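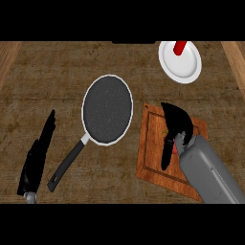 Lemport Bench Twin, kitchen pack: three months in

Posted September 22, 2018 by Ekua Bonsu

I look after a two-armed cell for a living, and the unglamorous part of that job is setup. Before anyone lets the arms near a real stove, the whole arrangement gets built in software, argued over, and built again. We bought the Lemport Bench Twin in June to replace Schwaiger's old simulator, which had the physics of a bouncy castle and a licence dongle that lived in my coat pocket.

Installation took an afternoon, most of it spent finding the page of the manual that tells you which way is up. (Z. It's Z, except in the camera menu.) You then give it your two arm bases, your table height and your gripper model, and it asks whether you would like to calibrate. Say yes. The default places both arms 10 millimetres higher than our bench wants them, and the grippers will spend their first morning confidently pinching air.

The kitchen pack is the reason to buy it. You get frying pans, plates, cutting boards, spatulas and a tabletop so weathered I wanted to sand it. The cutting board has its juice groove modelled, and the groove matters: a thin tool lying across it leaves a gap a fingertip can get under. Our flat test block never gave us that, and we'd been blaming the finger pads for grasps that were always going to miss.

The spatula is where I've spent most of my winter. Picked up by the narrow part with the right arm, it held in 84 of 100 runs on factory friction settings. I dropped the closing speed a notch, set the pad stiffness by hand and got the misses down to 13. That is a gain of three runs for two days' work, and I have put it in my performance review as "significant."

The left arm deserves a paragraph of complaint. In our layout it parks beside the pan handle, and the software's idea of a safe clearance is generous enough to park a ute in. Every time the pan gets shuffled to a new angle, the collision checker has a little cry and freezes both arms. The fix is under Zones, then Advanced, then a tick box labelled "Legacy behaviour," which is switched on out of the box for reasons known only to Lemport.

A few other things worth knowing before you hand over the money:

Wrist offsets don't save with the scene. They save with the user. If a colleague opens your file, their wrists turn up instead of yours. Keep the numbers on paper.

Shading on the grippers is moody. With the stock lighting a dark gripper goes to a plain black silhouette, and checking finger positions by eye is hopeless. Add a second light, or turn on joint outlines.

Back up before updating. The August patch reset our table height without a word.

Support is one very patient person who answers in about a day. I also tried the Uvine plug-in for exporting to our Preltow controller. It works, provided you rename every joint first and don't use capital letters.

Would I buy it again? Yes, with some muttering. It's better than the Schwaiger in every way I care about, and the dongle is gone. I still find myself patting the pocket.

Four stars. The fifth is somewhere under Advanced.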